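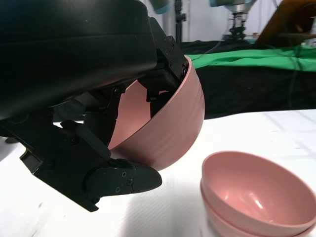
Jornada de puertas abiertas en Plostitz: apilar cuencos con dos brazos

Diciembre. Categoría: visitas

Llegué a Plostitz a las diez y cuarto, con la presentación general ya empezada. Me salté el resto y bajé directamente a la nave de manipulación, que era lo que me interesaba. El programa anunciaba cuatro puestos. Dos eran de paletizado y no aportaban nada respecto a lo que se ve en cualquier feria del sector. El tercero estaba parado por un cambio de controlador. El cuarto, el de manipulación bimanual, ocupa el resto de esta entrada.

La tarea: tres cuencos rosas de plástico, iguales, que hay que dejar en una sola pila. Dicho así parece trivial. El cuenco es, sin embargo, una pieza incómoda para una pinza de dos dedos. La pared es curva en las dos direcciones, el borde es estrecho y el agarre útil obliga a meter un dedo por dentro y apoyar el otro por fuera. Si el dedo interior entra demasiado, estorba en el momento de encajar el cuenco en el de abajo. Si entra poco, el cuenco pivota sobre el borde y llega torcido.

Elis Cadwaladr, que llevaba el puesto, explicó que la política se entrenó con 167 demostraciones teleoperadas. De ellas descartaron las que tenían pausas largas del operador y se quedaron con 113. Le pregunté por el criterio de corte y me dijo que fue manual, a ojo, repasando los vídeos uno a uno. Me habría gustado un umbral escrito. Con un conjunto tan pequeño, qué se tira pesa tanto como qué se graba.

El hardware es asimétrico. A la izquierda montan una mano de varios dedos articulados y a la derecha una pinza de placas y eslabones con yemas ovaladas. Ginevra Rinaldi, responsable de la parte mecánica, defendió la combinación con un argumento de coste: la mano multidedo es cara de mantener y para la mayoría de los agarres sobra con la pinza. La mano queda para sujetar, orientar o frenar la pieza. 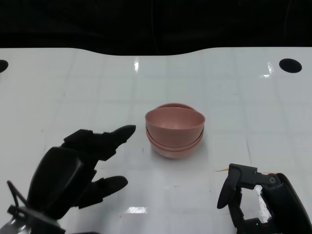 La coordinación entre los dos lados fue la parte más discutida. No hay un planificador que reparta el trabajo de antemano; ambos brazos salen de la misma red, que predice bloques cortos de acciones y los va solapando. La consecuencia práctica es que a veces los dos se acercan a la vez y uno de ellos se queda esperando a media altura. Nuwan Mridha, que escribió el código de ejecución, lo llama «cortesía». En el registro aparece como velocidad casi nula en las seis articulaciones durante varios ciclos, y se paga en tiempo total.

Pregunté también por la superficie. Una mesa blanca y brillante bajo luz de techo produce reflejos, y los reflejos se desplazan en la imagen cuando se mueve la cámara. Mridha admitió que en las primeras versiones la red iba peor con las luces del fondo encendidas. Lo corrigieron variando la iluminación durante la grabación, sin tocar la mesa. Me parece la decisión correcta, aunque hubiera agradecido ver las dos curvas de éxito, con y sin esa variación. No las tenían a mano.

Durante mi turno vi 2 ciclos completos. En el primero el último cuenco encajó limpio. En el segundo entró inclinado, la pinza soltó antes de tiempo y el cuenco terminó de asentarse por su peso. El sistema lo dio por bueno. Angeliki Psarras, que venía de Brakik y estaba a mi lado, preguntó cómo se mide el éxito: lo marca una persona al final del ciclo, con un botón. No hay sensor de fuerza en las yemas ni comprobación automática de la altura de la pila. Para una demostración vale. Para comparar versiones entre sí es un punto débil, y se lo dijimos.

Otras notas sueltas que apunté:

El cambio de yemas se hace con destornillador, sin acople rápido. Rinaldi calcula unos minutos por dedo.

La calibración de la cámara de muñeca se repite al empezar cada sesión. La de la cabeza, solo cuando alguien la golpea.

Los registros se guardan en un formato propio, Slanina, con un conversor que todavía no es público. Cadwaladr habló de publicarlo en primavera.

Queda pendiente repetir la tarea con cuencos de otro diámetro. Mi apuesta es que fallará primero el dedo interior.

Me fui a las dos menos veinte, sin ver la charla de Cledwyn Gwynne sobre Barkia, el simulador de la casa. Psarras se quedó y me ha prometido sus apuntes. Si traen algo sobre modelado de contacto en paredes finas, lo añadiré en esta misma entrada.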